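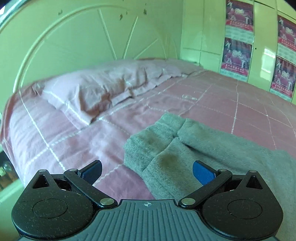
A robot that can pick up your clothes? You can build one at home! Well, the hand part, anyway. Finlay Rutherford calls his Kitara, and he spent 12 evenings in June putting it together.

Hands like Kitara's work a bit like kitchen tongs. Two fingers open wide, then squeeze together. Easy with a block! But cloth is floppy. It bends, slides and bunches up, and a fuzzy sleeve never lies the same way twice.

So Finlay practices. Open, reach, pinch, lift, let go. He has 289 tries written in his notebook so far, and lots of them say "dropped it again!"

Want to feel how tricky it is? Grab some kitchen tongs and try folding a sweater. No fingers allowed!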